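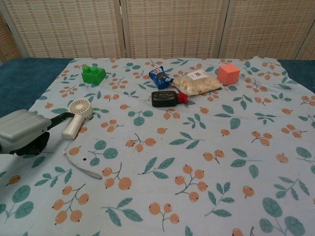

Hábitos de asistencia en las jornadas de teatro aficionado de Forus: informe de resultados

Autora: Miroslava Zakharchenko
Asignatura: Métodos de investigación en gestión cultural

1. Objeto

El trabajo analiza cómo se enteran los espectadores de la programación, con cuánta antelación deciden asistir y qué factores condicionan su permanencia hasta el coloquio posterior a la función. No se evalúa la calidad artística de los montajes.

2. Método

Se distribuyó un cuestionario en papel de 13 preguntas a la salida de la sala Nokness durante las funciones de mayo. Se recogieron 905 cuestionarios válidos. Se descartaron los que dejaban en blanco la edad o el medio de información, dado que ambas variables se cruzan con todas las demás. La codificación se hizo a mano y se revisó en una segunda lectura.

El cuestionario se completó con cinco entrevistas semiestructuradas a miembros de la compañía Zirari, que presentó el montaje de apertura.

3. Resultados

3.1. Medio de información. La recomendación personal es la respuesta más frecuente en todos los tramos de edad. El cartel en la calle conserva peso entre los mayores de 50 años y resulta marginal en el resto. El boletín electrónico aparece casi siempre combinado con otro medio.

3.2. Momento de la decisión. Casi el 50 % de los encuestados decidió asistir el mismo día de la función. El dato es relevante para la venta anticipada, que la organización cierra a las 13 horas.

3.3. Coloquio. La permanencia depende sobre todo de la hora de finalización. En las funciones largas — en particular la adaptación de Shevchuk — el público abandona la sala antes del turno de preguntas. Los entrevistados de Zirari coinciden en este punto y proponen adelantar el inicio.

4. Limitaciones

La muestra no es aleatoria. Quienes salieron durante el descanso no están representados, y los grupos familiares tendieron a entregar un único cuestionario. La pregunta 5, relativa al precio, se formuló de manera ambigua (no distinguía entre abono y entrada suelta) y sus respuestas se excluyeron del análisis.

5. Propuestas

Ampliar la venta anticipada hasta una hora antes de la función. Indicar en el programa de mano la duración prevista del coloquio. Reformular la pregunta 5 antes de repetir la encuesta.

El modelo de cuestionario y las tablas de frecuencias figuran en los anexos A y B.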